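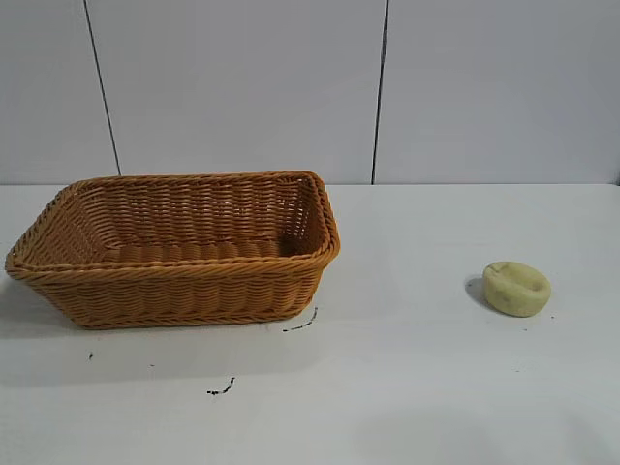

Woven basket and a small round yellow-green object on a white tabletop.

Ostus opened its rehearsal hall in Parberg to visitors in July, two weeks before the outdoor music season. The building is a former grain store with a single main floor. Entry was by timed slot, and I had the one at 2 p.m.

The stage in the hall is built to the same width and depth as the one at the Pekow festival grounds, so touring bands can set their monitor positions ahead of time. Capacity for a standing audience is listed at 300. The line arrays hang from four motorized points, with the subs on the floor in a center cluster. Staff ran pink noise first, then a multitrack recording of a live set. Coverage was even from the barrier to the mix position. Under the balcony the low end built up noticeably - the engineer put it down to the rear wall, which has no treatment yet.

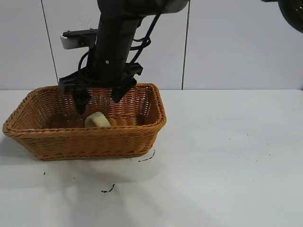
The second half of the tour covered patching and storage. Input lists are kept on paper at the stage rack and copied to the console file after each change. The cable inventory stands at 1121 items, all labeled by length at both ends. Changeover between two bands is planned at 20 minutes, including line check.

Dương, a four-piece with two drummers, closed the afternoon with a short open rehearsal. Vocals were clear, but the second kit was low in the mix for the first song and was corrected by the next one. Earplugs were available at the door. Parking is behind the building, entrance from the north side only.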